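Progress report to the Silitz Fund
Grant for independent local reporters, Tadingate and Karkum
Date of report: 5 July 2024

Since January we have received 182 applications for the reporting grants. After checking the documents we accepted 74 of them. Each reporter gets 600 euros per story, paid in two parts, the second one after publication.

Until now 55 stories are published, most of them in the Mahrous weekly and on its website. The topics are mainly local courts, water prices and school budgets. The other stories are in editing.

Two matters are behind the plan. The legal advice hours in Karkum started late, as the contract with the lawyer needed a second signature. Also, reporters without a press card had difficulties to prove their income. We now accept a tax statement in place of the card.

We kindly ask the Fund to confirm if unused travel money can be moved to translation costs. The full table of expenses is sent separately.
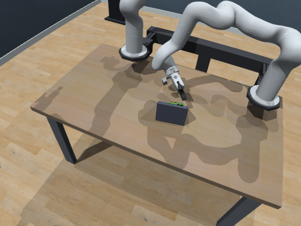 Two white robot arms at a wooden table, computer rendering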